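Can a robot make a bed yet?

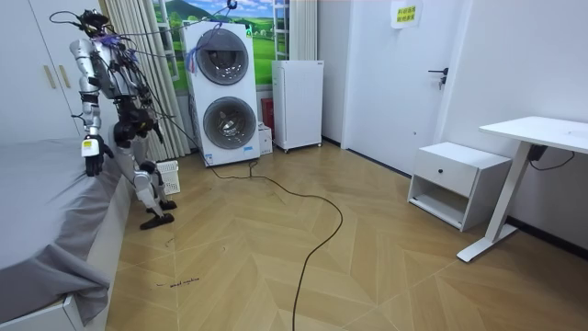
I look after 30 holiday lets in Ploltden and changing sheets eats most of July. Has anyone seen a machine do a whole bed, corners and all, with no one helping? I don't mind if it's slow.
Ekow Boateng

Not to a standard you'd let to guests. I've watched demos of a fitted sheet going on and the last corner is where they get stuck. One took 48 minutes. A person does it in three. Towels are further along, flat ones at least.
Vilela

depends on the bed, ours is against a wall and I can hardly do it myself

Iten

Hire another cleaner for July. Ask again in a few years.
Flera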